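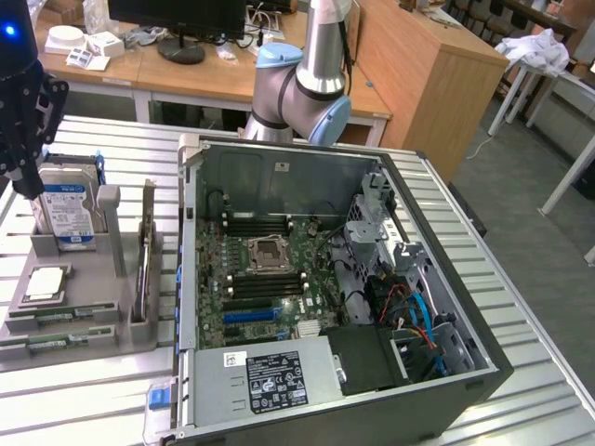 Roy Sedgwick
Bricoleur du soir, remonteur de vieilles tours et auteur de ce blog
22/07/2024

La tour est ouverte, et je suis content comme un gosse !

Ceux qui passent par ici depuis un moment savent que je tourne autour de ce projet depuis décembre. Une bonne grosse machine de bureau, noire et argent, un boîtier lourd comme on n'en fait plus beaucoup, que Dorothy Bainbridge m'a cédée contre deux étagères et un coup de main pour repeindre son couloir. Elle l'appelait Gradton, du nom du bureau où elle l'avait récupérée, et le nom est resté. Donc voilà : je remonte Gradton, et je vous raconte tout.

Premier bonheur, coucher le boîtier sur le côté. Ça paraît bête, mais j'ai passé des années à bricoler des PC debout, la tête de travers, à essayer de viser un trou de vis avec une lampe coincée entre les dents. Une fois la tour à plat et le panneau retiré, on a toute la carte mère devant soi, comme une petite ville vue d'avion. Les barrettes tombent à la verticale, le processeur se pose au lieu de s'accrocher, et une vis qui s'échappe reste au fond au lieu de filer sous l'alimentation (enfin, en principe).

Et quelle carte ! Verte, large, avec le socket vers le milieu et des emplacements mémoire de part et d'autre, une rangée au-dessus, une rangée en dessous. J'adore cette disposition. Sur les cartes ordinaires tout est tassé d'un seul côté, alors que là, le processeur trône entre ses deux haies noires. Plus bas il y a un connecteur PCIe bleu, et juste à côté un petit dissipateur argenté que j'ai longtemps regardé en me demandant s'il fallait refaire sa pâte thermique. Réponse : non, on n'y touche pas, on verra si ça chauffe.

Le processeur, justement. Je l'ai mis de côté dans son logement carré, sur le support imprimé en 3D, et je vous recommande vivement ce genre d'accessoire. Avant, je posais mes pièces sur un torchon plié. Le torchon glisse, on accroche un coin avec la manche, et on passe la soirée à quatre pattes. Sur le support, chaque chose a sa place : le disque dur debout dans sa fente, les barrettes vertes couchées dans leurs rainures, et une autre barrette qui attend toute droite dans son petit porte-module étroit. Le modèle s'appelle Trilura, et j'ai mis trois essais avant de trouver des rainures à la bonne largeur. La première version serrait tellement qu'il fallait tirer sur la barrette, et je déteste tirer sur une barrette.

Petit mot sur le socket, parce qu'on m'a posé la question dans les commentaires du dernier billet. Oui, on relève complètement le cadre métallique avant d'approcher le processeur. Non, on n'appuie pas. On cherche le repère dans l'angle, on aligne, on laisse descendre. Si ça ne descend pas, c'est que c'est mal tourné, et on recommence tranquillement. J'ai tordu des contacts une fois, sur une machine que j'avais baptisée Katona, et je m'en souviens encore avec une vraie douleur dans le ventre. Deux heures à la loupe avec une aiguille, pour rien du tout, elle n'a jamais redémarré.

Pour la mémoire, c'est mon geste préféré de tout le remontage. On ouvre les petits loquets, on vérifie l'encoche, on pousse des deux pouces, et il y a ce clac ! Un clac franc, net, un clac qui fait plaisir. Dorothy prétend qu'elle l'entend depuis la cuisine et qu'elle sait à mon sifflotement si la barrette est bien enfoncée. Je compte commencer avec une seule, voir si la machine s'allume, et ajouter les autres ensuite. C'est plus long, mais quand quelque chose cloche on sait tout de suite où chercher.

Le disque est un WD de 3,5 pouces avec son étiquette bleue et blanche, boîtier argenté, le bon vieux disque qui pèse dans la main. Je sais, je sais, tout le monde va me dire de mettre un SSD. J'en mettrai peut-être un plus tard ! Mais Gradton va servir à ranger des photos et de la musique, et pour ça un disque mécanique me va très bien. Et puis j'aime l'entendre gratter un peu quand il travaille, ça tient compagnie. Il ira dans la cage grise, à droite, qui est d'une solidité réjouissante, toute en métal. J'ai tapoté dessus, ça sonne comme une boîte à biscuits.

Le point moins glorieux, ce sont les câbles. Rouges, bleus, jaunes, avec les nappes SATA bleu clair qui se faufilent au milieu entre la cage et la carte mère… C'est joli, remarquez, on dirait une pelote de laine abandonnée par quelqu'un de très gai. Mais côté circulation d'air, il y a du travail. J'ai acheté un sachet de 100 attaches chez Pustano, la quincaillerie près de la gare, en me disant que ça me ferait dix ans. Vu la façon dont je m'y prends (j'attache, je coupe, j'attache mieux, je recoupe), il n'ira pas jusqu'à l'hiver. Mon idée est de ramener tout le paquet le long de la cage et de ne laisser sortir que ce qui sert.

L'alimentation, elle, reste où elle est, en bas, avec sa grosse étiquette noire couverte de sigles de certification. J'aime bien ces étiquettes, je ne sais pas pourquoi, il y a là-dedans un sérieux administratif qui me rassure. Je la testerai à part avant de brancher quoi que ce soit dessus. Le cache en plastique noir de la baie est posé à côté, et je note ici noir sur blanc qu'il faudra le remettre AVANT de refermer. Sur ma dernière machine je l'avais retrouvé trois semaines plus tard dans la boîte à piles.

Un mot enfin sur la table, qui m'a valu un courrier entier. C'est un plateau en aluminium à lames, et je ne reviendrai plus à autre chose. On l'essuie d'un coup de chiffon et elle ne bronche pas quand on pose une tour dessus. Seul défaut, les petites vis adorent les rainures. J'ai donc pris l'habitude d'avoir une coupelle aimantée à portée de main, et d'y mettre chaque vis dès qu'elle sort, même quand je suis persuadé que je vais la remettre dans les 10 secondes.

Pour la suite, le programme est simple : processeur, pâte thermique, ventirad, une barrette, et on appuie sur le bouton. Si j'obtiens un bip, je vous préviens le soir même. Si je n'obtiens rien, je vous préviens aussi, mais avec une orthographe moins soignée.

Et si quelqu'un a déjà remonté une carte avec la mémoire des deux côtés du socket, dites-moi dans quel ordre vous avez rempli les emplacements – je n'ai plus le manuel, et Dorothy jure qu'elle ne l'a jamais eu.

Roy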